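Felbridge 共用餐桌与餐具 常见问题

更新:八月

共用厨房谁都可以用吗?
住在 Felbridge 的住户都可以用,来访的客人由住户陪同即可。早上七点前和晚上十点后请不要使用搅拌机。

餐桌上的东西需要自己收吗?
需要。用完以后盘子、杯子、碗和调料瓶都要离开桌面。杯子和碗洗净后放回水槽右边的架子,盘子竖着插进盘架。架子满了可以先放在沥水垫上,当天收走。

番茄酱这类调料放在哪里?
没开封的放储物柜下层。开封后的番茄酱放冰箱门上,瓶盖朝下或直立都行,盖子要拧紧。不要把瓶子横着搁在盘子里,瓶口剩的酱会流到盘面上,干了很难洗。瓶身请写上房号,没有房号的每月清理一次。

切开的水果可以留在桌上吗?
不可以。橙子、柠檬切开后用保鲜盒装好放进冰箱,最多放2天。夏天果汁滴在白色桌面上容易招小虫,擦的时候用湿布加一点洗洁精,再用清水擦一遍。

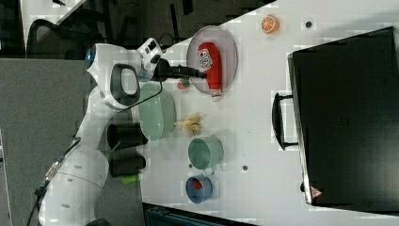
杯子洗完以后怎么放?
带把手的杯子杯口朝下,把手都朝同一个方向,这样一层能多放几只。杯子不要横放在桌上,容易滚下去。黑色的杯子看不清里面有没有水渍,收之前请用手指摸一下杯底。

塑料盘子能进微波炉吗?
看盘底的标志。没有标志的一律当作不能加热处理。半透明的盘子用久了会发雾,属于正常磨损,用小苏打水泡一晚会好一些,但不会恢复到原来的样子。

小孩的仿真水果和过家家玩具可以拿到餐桌上玩吗?
可以,吃饭时间除外。玩完放回 Joltora 收纳箱,箱子在窗台下面。请不要把小玩具留在碗里,去年有一个跟着碗一起进了洗碗机,卡住了排水口,维修等了快一个星期。

玩具要怎么清洗?
硬塑料的用温水和洗洁精洗,擦干。软的、表面凹凸不平的用旧牙刷刷缝隙,晾透再收。沾过番茄酱的要尽快洗,红色会渗进浅色塑料里。

打碎或者弄丢餐具要赔吗?
普通的杯盘碗不用赔,在冰箱旁边的本子上记一笔就行。Raptis 那套带盖的炖锅是 Veronica Olteanu 借给大家用的,损坏请直接和她联系。

可以把自己的餐具放进公用架子吗?
可以,但放进去就默认大家都能用。不想共用的请放在自己的柜格里。每户有2个柜格,钥匙找 Vasilică Sârbu 领,押金100元,退房时退还。

桌面上有染色擦不掉怎么办?
先用小苏打调成糊敷十分钟,再擦掉。不要用钢丝球,也不要用含氯的漂白剂,桌面会发黄。还是不行的话告诉 Tincuța Ene,她那里有专用的清洁膏。

椅子不够用可以从别的房间搬吗?
可以从二楼活动室搬,用完搬回去。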